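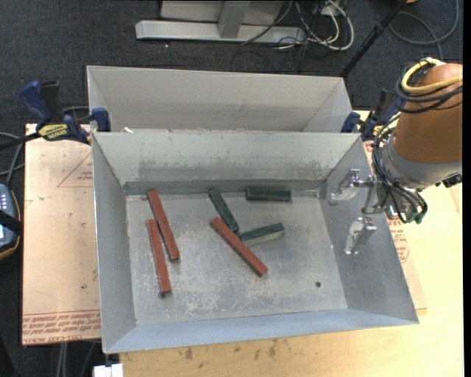 The first thing they take off you at Dronby is your watch. The second is your confidence.

I had signed up for a morning of teaching a robot to pick up blocks, a job my niece mastered before she could say "block". You steer the arm from a chair with a hand controller, and everything you do is recorded, including the sighing. Red ones, green ones, out of one metal bin and into the next. Do it well enough times and the software, which is called Kereama, is supposed to get the idea.

My first attempt took 12 minutes. I nudged a green block into a corner and spent most of that time apologising to it. The fingers close a beat after you ask them to, so you learn to ask early, like ordering at a busy pub.

"Don't fix your mistakes too neatly," my supervisor said. "It needs to see the recovery." I gave it plenty of recovery.

The good operators get through 30 picks before morning tea. They barely look at their hands and talk about the footy the whole time. The tally on the whiteboard stood at 2,038 when I arrived, and by lunch I had added 20, of which the team kept more than half. The rest were filed under a folder name I was asked not to print.

Kereama had its own go after lunch. It hovered, dithered, and came at the block from slightly too far left. I know that move. It's mine.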